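4.2 Recording demonstrations on a two-arm cell

Demonstration data can be collected in two ways. In hand guiding, the operator holds the arm and moves it while the controller compensates for gravity. In remote control, the operator moves a separate input device and the arm follows. Hand guiding is simple to set up, but with two arms it occupies both of the operator's hands and puts the operator's body in view of the cameras. The exercises in this section use remote control throughout.

An episode runs from the start pose to the release of the last item. Joint positions, gripper opening and all camera streams are stored on one clock. If a stream drops, the episode is discarded — it is not repaired afterwards.
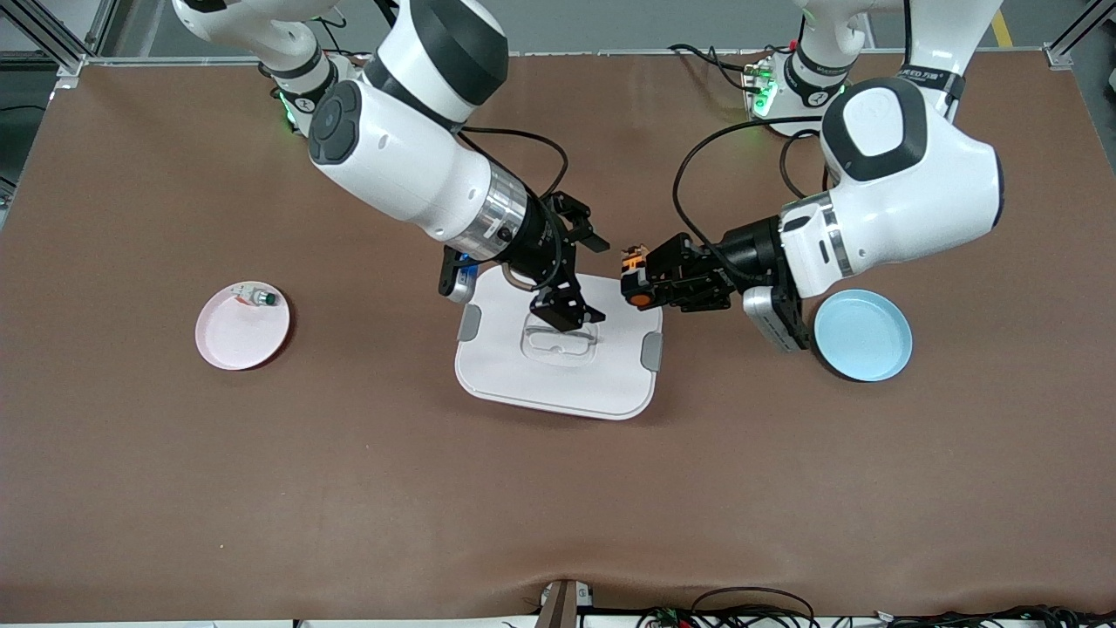 Figure 4.2. Both grippers over the white tray, with a clear plastic part lying in it. Pink plate left, blue plate right.

Left and right arm are named from the robot's side. In Figure 4.2 the right arm is therefore on the left of the picture. Check this before labelling; mixed labels were the most common fault in the January reports.

Each group records 16 episodes and keeps 4 of them for testing. Vary the position and angle of the tray between episodes, but keep the approach speed steady. Long pauses near the part should be avoided, as a policy trained on them tends to stop at the same point.

Files go in the Skivum folder under your group name. Questions on the input device to Merike Ozoliņš, room 11.

Reading for next time: Section 4.3, time alignment and resampling.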